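I finished volume one of Vodora on Wednesday, in two evenings. It is a comic about a lighthouse keeper who receives letters from a drowned town. I did not read the novel before it, so I cannot compare.

The art is by Cosmin Văduva. He draws the sea with very few lines – I liked this more than the faces, which are sometimes hard to tell apart.

The middle is slow. Chapter 11 is almost only fog and one long talk about soup.

But the ending, on page 212, made me go back to the first letter and read it again. Volume two comes in July and I will buy it.
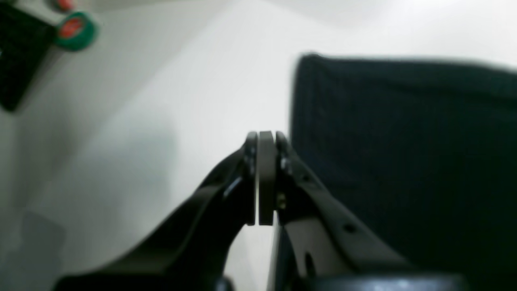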